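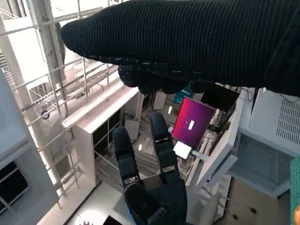

Equipment Planning Coordinator, Robotics — Fastham

Stivance is seeking a coordinator to plan and budget equipment purchases for its robotics laboratory at Fastham. The position reports to Seul-gi Cho, Head of Laboratory Operations.

Duties

The coordinator will prepare the yearly equipment budget, obtain quotes for robotic hands, protective sleeves, monitors and shelving, and keep the asset register, now at 922 entries. More than 80 of these are due for replacement in the next budget period. The coordinator will also draw up the floor plan for the Navarro extension and manage the service contract with Flumari.

Requirements

Applicants should have two years of experience in purchasing or laboratory administration. Knowledge of robotic hardware is welcome but not required — training on site is provided. The work includes regular time on the laboratory floor.

How to apply

Send a resume and a one-page cover letter to the Stivance personnel office, quoting reference 149. Applications close at the end of December. Interviews will be held at Fastham.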